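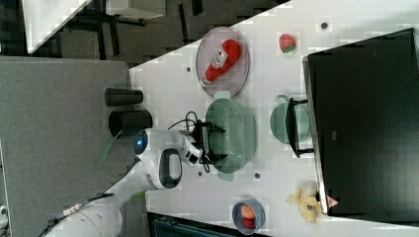

Theme Support Writer and Occasional Template Wrangler
Skundik, remote, part-time to start

Skundik makes website templates for small businesses that would prefer not to think about their website. We have one for dog groomers, one for piano tuners, and one called Pestis for exterminators, which outsells the rest by a margin we find a little hurtful. The newest, Llewellyn, is meant for funeral homes and keeps getting bought by wedding planners.

We need a person to answer customer questions and write the help pages that customers will not read before asking them.

What you'd be doing

Replying to support tickets. Most are about logos. The logo is too small, or it was too small and now it is enormous.
Rewriting the setup guide for Pestis. The current one was written by Emlyn Powell, who built the theme and considers "configure as appropriate" a complete sentence.
Filling demo pages with sample text a plumber could stand to look at.
Testing each theme update before release, on a phone old enough to be embarrassing.
Telling Emlyn when a menu has broken. He takes it well by the afternoon.

What we'd like

You know your way around WordPress, including child themes, widgets and the customizer. You can read CSS and change a little of it without taking down the footer. You can explain a caching problem to a florist in January, and again to the same florist in February. Previous support work helps. A degree is fine too.

What you get

13 hours a week for the first 3 months, then more if we still like each other. Pay is $579 a week, same rate per hour if the hours go up. Work whenever you want, except for a team call at 10 a.m. Eastern once a week, run by Myfanwy Yorath, who ends it on time.

To apply

Send Randi Fagerlund a short note and your answer to this real ticket: "I deleted the home page and now there is no home page." Keep it under a page. Put "Ticket 1839" in the subject line so it skips the pile of people selling us backlinks. Applications close at the end of March.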